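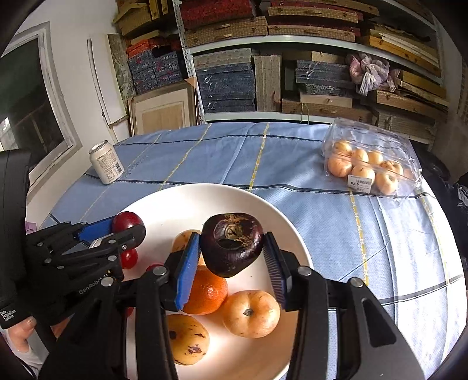
Samuel
June 11, 2022

Every few months someone at work in Mitstead asks me whether the robots are ready to do the chores yet. I've worked out a standard reply, and it has grown too long for the kitchen at work, so it's going up as a thread.

Short version: some of them, if you do most of the chore first.

Take my robot vacuum, a Dokby. It cost £890 and it is very good at floors. It is less good at socks, charger cables, the fringe on the hall rug and the cat's water. So before it cleans, I clean. Then it goes round looking pleased with itself.

The dishwasher is the real household robot and gets no credit for it. We won that one by building a box and making the plates come to the box. Loading and emptying it is still on me, and I'd say that's the bit I wanted rid of.

Which brings me to fruit. Putting fruit on a plate is a job you give a small child to keep them busy. Try giving it to two fingers.

An orange or a tangerine is fairly kind. It's round, the skin has a bit of grip to it, and it forgives you. A ripe tomato forgives nothing. Squeeze too little and it's off across the tablecloth, squeeze too much and you're making sauce.

Then there's the wrinkled dark thing at the bottom of every fruit bowl. Is it firm? Is it soft inside? You and I know before we've properly picked it up, and we couldn't tell you how. Good luck writing that down for a machine.

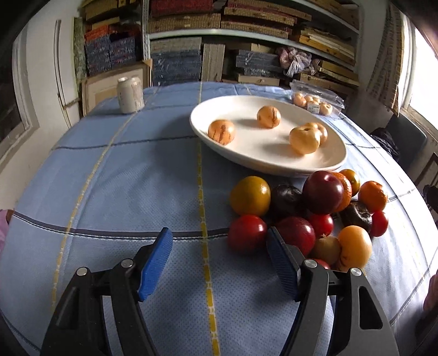 Samuel

Pale ones on the plate, and then the pile. My eye goes straight to the pile. Plums up against tomatoes, a tangerine half hidden behind other things, everything leaning on its neighbour. Take hold of one and you've more or less taken hold of three.

Also worth noticing how much of the arm work is still a person's. A gripper held in the hand gets a shoulder, an elbow and a pair of eyes for free. Those are the expensive parts.

I did 5 years of Saturdays at Gimarlow, the greengrocer's, before I ever sat at a desk. The August plums came in soft and you sorted them by feel while talking to a customer about her knees. I have yet to see a machine I'd trust with the plums, never mind the knees.

Shop floors will get there before kitchens, I think. Same crates, same shelf, same light every morning. My kitchen isn't the same from breakfast to lunch.

So no, not yet. Ask me again when one of them can put the shopping away and leave the bread on top.

Must go, the Dokby is under the sofa and calling for me.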